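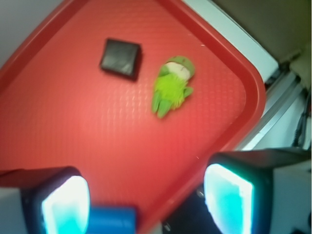
Packing tips for a week away

Roll T-shirts and lay trousers flat on top. Shoes go in first, at the wheel end, with socks stuffed inside.

Three tops and two pairs of pants are enough if the place you rent has a washer. Haf Prothero did five nights in Mazurek that way.

Put liquids in a zip bag near the opening – you'll be pulling it out at security.

Keep chargers and medicine in your carry-on. Write your phone number on a card inside the suitcase as well as on the tag.

Weigh the bag at home the night before.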